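Ticket 489 - Linen desk, Prolthorpe guest house
Opened by: Zuweira Sowah
Subject: Cream boxed pillows - filling bunches, care labels missed, covers mixed up
Status: Open, waiting on supplier

What's going on

Hi all! I finally got to spend a proper morning with the Aebischer pillows and I'm so glad I did, they are lovely things and most of our trouble with them looks fixable. Two complaints came in during May. First, guests say the pillows feel lumpy on one side. Second, the laundry keeps sending them back with a note saying "no wash instructions found."

What I checked

1. Filling. Laid one down and pressed across the whole face with flat hands. The lumps are soft and they move, so I'd call it shifted filling and leave the inner alone. Kneading from the corners toward the middle helped a lot - give it a good two minutes, it's worth it!

2. Care label. There is one! It's a narrow white strip tucked into the seam beside the piping, and it curls back on itself, so it's easy to miss if you only look at the flat faces. Run a finger along the cord and you'll come to it. The print is tiny, so bring your glasses.

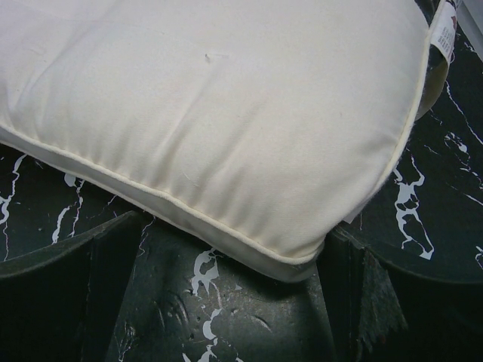

3. Piping and side panels. Went along every seam on the 6 pillows from the top shelf. No splits and no cord pulling away. Really nice sewing. If you find a little pucker or thread end on the face, please don't tug it. Snip it flush if it bothers you.

4. Covers. We've been using pink jersey as a slip cover for storage, and I still like the idea a lot. It stretches over a boxed shape far better than the old Tikov cases, which fought me at every corner. The catch is that people pull from one side only and the pillow ends up wrapped halfway, with the rest of the fabric hanging in folds.
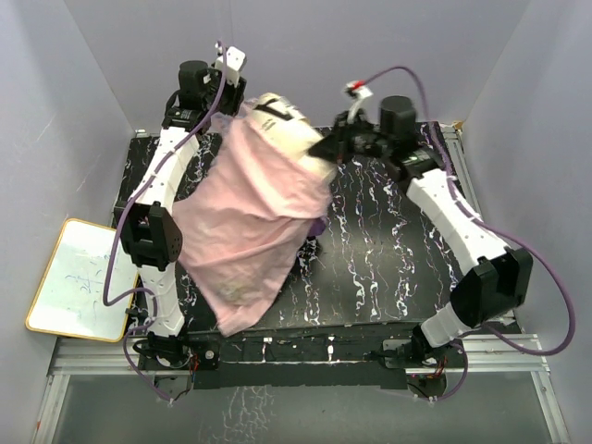 So work both top corners in before you let the lower part drop, then smooth downward. Check the pink for smudges before it goes on, too. Anything marked goes in the wash pile first, because cream cotton shows everything and I'd hate to spoil a clean pillow with a grubby cover.

Still to do

- Ask Aebischer if the inner can be topped up or has to be swapped whole.
- Copy the wash instructions in big print and tape them inside the linen closet door.
- Move the Tikov cases to the Kukard bin. They're fine for the flat pillows.

Update, 4:15 pm

Kneaded the rest of the top shelf and they feel wonderful! One is still thin at a corner, so I've put a safety pin with a ribbon on its storage cover and set it aside. Leaving this open until Aebischer writes back.

Zuweira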